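Can a robot do closing chores in a small café yet?

Posted by Embla Fagerlund in Small Business, Equipment and Automation
31 January 2020

I run a small café and I'm trying to work out whether any machine on the market can take over part of our closing routine. By that I mean moving the chairs out from the tables, sweeping and mopping underneath, and putting the chairs back where they belong. It takes one person a good part of an hour every night, and it's the job everyone tries to trade away.

The furniture doesn't match. We have metal chairs with slatted backs and some molded shell chairs, and the tables are pedestal type with a single column and a round base. The floor is tile, part plain and part patterned. The metal chairs are the ones that get moved the most.

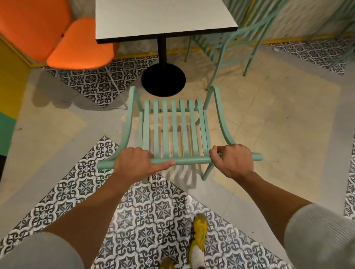 Isamu Fukuda had already told me that the floor was the easy half and the chairs would be the expensive half, and that I should ask here before I talked to any salesperson. So I'm asking. I have seen the Travton floor machine at a trade show, and a rep from Kondar told me on the phone that an arm on a wheeled base could "in principle" handle chairs. He would not give me a price or the name of a customer.

What I'd like to know:

Is there anything that moves ordinary chairs by itself, at night, with no person in the building?
If not, is a floor robot alone worth it for a place this size?
Would I have to change the furniture?

We are a single location. I can spend some money but I can't spend what an airport spends.

Heino Lukoševičius
Member, 500 posts

Short version: no to the first, maybe to the second, and possibly to the third.

I worked on automation in a packing plant for a long time and now do maintenance for a group of restaurants, so I have seen both sides of this. In the plant we had an arm that picked up the same carton from the same spot, all shift, and it almost never missed. The carton was always the same size and the conveyor stopped it against a plate. Your chair is a different kind of problem. Customers leave chairs at any angle. Some are pushed in, some are halfway out, one has a scarf on it. A person takes hold of the top rail with both hands, feels the weight, tips it and walks backward, and does all of that without looking very hard.

For a machine, each of those steps is separate work. It has to find the chair and tell it apart from the one behind it. Open slats are harder for depth sensors than a solid back, and thin tube legs are worse. Glossy shells can give bad readings too. Then it has to grip a round rail firmly enough that the chair doesn't swing, and carry it without catching a leg on a table base. Research groups can do it. I haven't seen one do it every night for a year with no one there to reset it.

Floor robots are real and they work. For your size, look at the following before you buy:

Height of the machine against the lowest thing it has to go under.
How it handles a round base plate. Some climb onto the edge and get stuck there, and some treat it as a wall and leave a dirty ring around it.
The gap between chair legs. If it is narrower than the machine, that patch doesn't get cleaned unless you move the chair.
How it deals with pattern changes in the floor. Older cliff sensors can read dark tile as a drop and refuse to cross it. Ask for a test on your own floor and don't accept a video.

We tried a Vurow unit at one restaurant. It did the open floor well and missed most of what was under the tables. Staff still moved the chairs. We saved 15 minutes a night, which paid for the lease but not much else.

On changing furniture, I wouldn't buy new chairs for a robot. If you are replacing chairs anyway, get ones that hang off the edge of the tabletop by the arms or the seat. Check first that your pedestals won't tip with the weight on one side.

Nattawut Chaiyaporn
Member, 2 posts

Just buy a robot vacuum like you would for a house. My sister has one and it goes under everything. They are cheap now so if it breaks get another one. You can push the chairs to the wall before you go home.

Kai-wen Su
Member, 1,473 posts

I'd be careful with the house vacuum idea. The bins are small and they don't like wet crumbs or spilled milk. It will run for a while and then someone will be cleaning its brushes, and that's a worse job than sweeping. Also check the warranty, as many of the home ones don't cover business use.

I agree with Heino on the chairs. We looked into it for a cafeteria last January. Luangrath quoted us for a mobile arm, and the quote assumed one chair model, marks on the floor for every chair position, and a trained operator on site during the run. With an operator standing there, we could just have that person move the chairs.

What we ended up doing is plain. One person moves all the chairs from half the room to the other half, the floor machine does the cleared half while that person does the till and the trash, and then they swap. Total time for the person dropped by roughly a third. The machine never has to work around legs. The chairs still get carried by hand, twice, so ask your staff if that's any better for them before you sign a lease. Felt or rubber feet on the metal chairs help with noise and with marks on the tile.

If you do want a trial, ask for two weeks and have the same person close every night of it so you can compare the times.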